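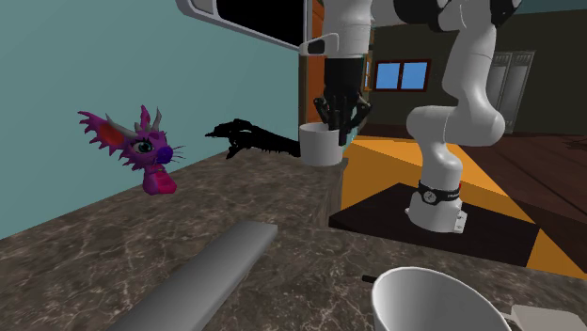

About Grecu

Home Jorner Hivisach Prices Help About us Contact

Grecu is a small software company in Prulcombe. We make simulated rooms in which a robot arm can be tried on household work, and we run tests in these rooms for customers who do not wish to set them up themselves. We are eight people. Six of us work in the same office over the old bus garage, and two work from home in another time zone, so the meeting of the whole company is on Thursday at four in the afternoon and at no other time.

Our main product is called Jorner. It is a set of 120 rooms, most of them kitchens, with furniture, appliances and loose objects, and with a list of 47 tasks that the arm can be asked to do. The customer brings the control program and Jorner brings the room. A cup stands at the far end of a stone counter, the gripper comes down over it, and from this moment every contact and every joint angle is written into a file that you can open later.

How the company began

Silviu Vlad started Grecu after several years of work in a factory that made parts for dishwashers. His job there was to prepare test benches, and a good half of the day went to putting things back in their places after each test. When he began to work with simulated arms he was glad that the table could be set again by pressing one key. But the rooms he could find were very clean. There was a table, a cube and a grey floor. A program that could lift the cube every time could not lift a mug from a shelf in his own kitchen, and he did not find this surprising.

He made the first kitchen in the evenings. It was a copy of his sister's kitchen, with the measures taken by her over the telephone, and for this reason one cupboard door in it still opens into the fridge. We kept this room in the product under the name Room 1. Customers write to us about the door in almost every season and we always answer that it is correct.

Mirjam Imhof joined him one year later. She comes from stage building, where she painted wood so that it looked like stone and stone so that it looked like older stone. She is responsible for how all our rooms look. The surfaces in Jorner are her work: counters with veins and blotches, plank floors, walls in strong colours such as teal, window frames in brown and orange. A camera program must learn where a white cup ends and a pale surface begins, and Mirjam has strong opinions about how difficult this should be. She usually wins these discussions.

What is in Jorner

Each room is delivered with an arm already mounted on its base. You can change the arm for your own model if you have the file for it. The common two-finger grippers are included, and a suction cup is included also, although it is not good with bowls and we say so in the manual.

Every room comes in three levels. In the first level there is only the object of the task. In the second level there are things in the way, for example a vessel near the front of the counter or a toy beside the wall. In the third level the positions of all loose objects change with every start, and the light changes too. We recommend to begin with the second level. People who begin with the first are often disappointed when they come to the third, and then they write to Silviu, and he tells them to go to the second.

The tasks are written in ordinary words. Some of them are short, as "pick up the cup" or "close the drawer". Others have several steps, as "put the bowl in the sink and wipe the place where it was". The wiping tasks are the newest and we are still changing how they are scored. At this moment a wipe is counted when the cloth has passed over the whole marked area, and it does not matter how hard it was pressed. We know this is generous. The new scoring with pressure will come in June.

Jorner runs on one good desktop computer with a graphics card. It does not need a connection after the licence is read. You can slow the time, stop it, or step through it one frame after another, and you can look from any place in the room, also from under the counter if you want to see why an elbow has touched the edge.

What is Hivisach

Hivisach is our testing service. Some customers have one person for robotics and this person also does purchasing and repairs the printer. For them it is easier to send us the control program and to receive a report.

We run each task 100 times in the level that you choose. The report gives the number of successful runs, and then it gives the failed runs sorted by the moment in which they failed: before the grasp, during the grasp, during the carrying, or at the place of putting down. For each group we add short recordings from two camera positions. A person in our office looks through the failed runs and writes a page of remarks. In the past this page was optional. Many customers told us that they read it first, so it is now always included.

We do not give marks or stars. We also do not publish the results of any customer, and we do not compare you with another customer even if you ask kindly.

A report takes one week from the day when your program starts correctly on our machine. Please notice that the week does not begin on the day when you send it. The most usual delay is that a file is missing, and you can avoid it with the small checking script on the Help page.

What we do not offer

We do not sell robot arms and we do not repair them. We do not write control programs, but we can give you two or three names of people who do. Our rooms are for arms which stand on a fixed base. Arms on wheels are possible in some of the larger rooms, but the floors were not made with this in mind, and the wheels can stop at the line between two planks. We will say when this is better.

It is also fair to say that liquids are weak in Jorner. A cup can be moved, turned, dropped and put in a cupboard. If you need it to be full of tea, please look at another product, or ask us again next year.

A good result in a simulated room is no promise for the real one. Friction is different, cables get in the way, and the real counter is never completely level. We ask our customers to send us notes when something worked in Jorner and did not work at their place. From these notes came most of the changes in the last version, among them the softer fingertips and the drawer which sticks a little in damp weather. Mirjam is especially fond of the drawer.

How we work with customers

When you write to us, you get an answer from a person who builds the rooms. We have no sales department. Usually we propose a call of half an hour in which you show what your arm should do, and we open the room that is nearest to it and look together. If nothing in Jorner is near, we can build a room for you. For this we need measures, a few photographs of the real place and a list of the objects. A custom room takes three to five weeks. It stays yours and does not go into the general set, except if you allow it.

Schools and colleges pay less. The school licence covers one classroom and all the tasks, and the teacher receives a booklet with exercises which was tried for two terms at the technical college in Prulcombe. The students there found eleven mistakes in it. These are corrected, and the names of the students are printed on the last page.

We work in English, German and Romanian. The manual is in English only. If a sentence in it is not clear, please tell us which one, and we will write it again.

Visiting us

Visitors are welcome if they write before. The entrance is behind the garage, by the green stairs, and the bell must be pressed for a long time. On the ground floor there is a bakery, and its smell reaches our office at ten in the morning. You may bring your control program on a stick and we will start it in any room that you like.

Grecu, Upper Garage, Prulcombe | Contact | Licence terms | Privacy | © Grecu, all rights reserved | Back to top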